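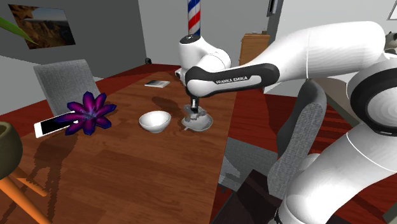 Rendering courtesy of Trurkus

PLILTON - The Trurkus research institute has completed the first collection period of a program that gathers examples of household table work for a learning system, the institute announced in August. The collection contains 1,357 recorded demonstrations, all of them made in computer simulation by operators working at the institute's Plilton offices.

The program, known as Prado, is intended to supply training material for software that controls a single robot arm. Operators guide a simulated arm through short tasks at a table, such as picking up a small object, moving a bowl or placing an item in a dish. Each attempt is stored with the motion of the arm, the state of the gripper, rendered views of the room and a brief written instruction. The learning system is then trained to produce similar motions when it is given a similar view and instruction.

The rooms are furnished in the manner of ordinary homes. In one of them, a white Franka Emika arm works over a long wooden dining table with gray upholstered chairs, a bowl, a shallow dish, a smartphone and a purple flower. A landscape picture and a barber pole appear in the background. Trurkus said that items unrelated to the task are placed in the rooms on purpose, so that the software must learn which objects an instruction refers to and which it may leave alone.

Five room layouts were used during the first period. Within each layout, the position of the tableware and smaller objects was changed between demonstrations, along with the lighting and the angle from which the table was viewed. Furniture and wall decorations were changed less often. The institute said it had considered a larger number of rooms at the outset, and decided that a small set with many arrangements would be easier to check for errors.

Of the 1,357 demonstrations, 687 involve a dish or a bowl. Trurkus described these as the more demanding part of the collection. Shallow dishes can tip when the gripper closes near the rim, and a small object resting in a dish leaves little clearance for the fingers. Operators were asked to approach such objects from above and to pause before closing the gripper - a practice adopted early in the work, after reviewers found that hurried approaches were difficult to tell apart from mistakes.

Unsuccessful attempts were kept when the operator recovered and finished the task. Attempts that ended with an object on the floor were stored separately and are not included in the total. The institute said it may use them at a later stage to train the software to recognize when a task has gone wrong.

The simulation software was prepared by Prasteck, which also built the control station used by the operators. Under the agreement between the two organizations, Prasteck maintains the rooms and the object library, and Trurkus is responsible for the recordings, the written instructions and the review. A fault in the way shadows were drawn under the arm led to a short interruption in the work. The affected demonstrations were rendered again from the stored motions and did not have to be repeated by the operators.

Every demonstration was reviewed by a second member of the staff before it was accepted. Reviewers compared the recording with its instruction, confirmed that the object named was the object moved, and marked the moment at which the task was complete. Instructions were written in everyday language and varied in wording. The same action might be described in one recording as "put it in the dish" and in another by the name of the object and its place on the table. Instructions that two reviewers read differently were rewritten.

A group of 400 demonstrations has been set aside for testing and will not be shown to the learning system during training. The group includes recordings from all of the layouts. Trurkus said the selection was made before training began and will remain unchanged through the next period, which will allow results from different versions of the software to be compared on the same material.

Early training runs have started. The institute did not release success rates, stating that the present results come from a portion of the collection and would give an incomplete account of the system. It noted that performance in simulation does not establish how a physical arm would behave with real tableware, where weight, friction and small differences in shape have a greater effect. Trials on physical equipment are planned for a later phase and will require a separate safety review.

The second collection period will add kitchen counters and low shelves to the existing dining rooms. Trurkus also intends to record longer tasks made up of several steps, including clearing a table and returning objects to a stated place. Work on the object library is under way at Prasteck, with priority given to cups, lids and cutlery. The control station will receive a revised hand controller, following comments from operators that fine movements of the wrist were tiring over a full shift.

Trurkus expects to make a portion of the Prado collection available to other research groups once the review records have been put in order. The terms of access have not been set. Requests for information may be directed to the institute's program office in Plilton.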